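29 April 2024

Breakfast table, second round of the gaze-free runs

OK so I finally got the retry logic merged last night and today was the first proper day with it on the arm. Short version: it helps, a lot more on the mugs than on the bread, and I have a new theory about the bread that I'm half sure of.

Reminder for whoever reads this cold (hi Ngaio). The baseline policy predicts a chunk of actions, runs the whole chunk, looks again. If it misses the handle it just carries on with the rest of the plan, gripper closed on nothing, very confident. The Drendness branch adds a small head that scores "does this still look like the thing I planned for" partway through each chunk, and if the score drops under the threshold we throw the remaining actions away and replan. That's the whole trick. I kept the Closlow weights frozen and only trained the head, on demos we already had from November.

Ran 52 episodes, same prompts as last time, mixed order so I couldn't get lazy with the resets. I did 16 of them with the head switched off to make sure nothing else had drifted. It hadn't, or not so I could tell — same old failures in the same old places, which was weirdly comforting! 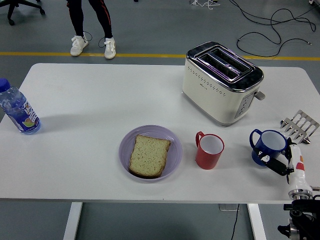

Mug grasps are where I got excited. With the head on, a bad approach gets caught before the fingers close, the arm backs off a little, and the second try is usually fine. The blue mug used to be our worst object and now I'd put it level with the red one. Two things still bug me though. First, the replan sometimes lands on nearly the same bad approach, so you get this dithering, back and forth, up to nine replans in one episode before I hit stop. Second, the score dips whenever the gripper covers most of the mug, even on a perfectly good grasp. I think the head has learned "I can see less mug" as a stand-in for "this is going wrong", and I need to give it more successful grasps from close in.

Bread. Slice from plate is still poor and the head barely fires on it. I went through the logs over lunch and the score stays high right through the miss. My guess is that a slice lying on a plate looks pretty much identical whether the fingers are a hair above it or properly under the crust, so there's nothing for the head to notice. Ngaio thinks it's the depth, I think it's the labels (we marked the failure at the lift, way too late, when we should have marked it at contact). Easy enough to check: relabel 20 of the bread demos and retrain just the head. It's a short job.

Also tried dropping the threshold to see if it would wake up on bread. It did not, it just made the mugs jumpier. Put it back where it was.

Stuff to do:
Relabel the bread demos at contact, me, tomorrow.
Add a penalty for replanning to the same pose (Górecki had something like this in the old planner code, go dig it out).
Log the score alongside the wrist force, so I'm not lining up two files by hand again.
Ask Nikex about the finger pads, the left one is starting to peel at the tip and I don't want to swap it mid-comparison.

Checkpoint is in the usual folder with today's config next to it. Please don't touch the threshold until the relabeled run is in.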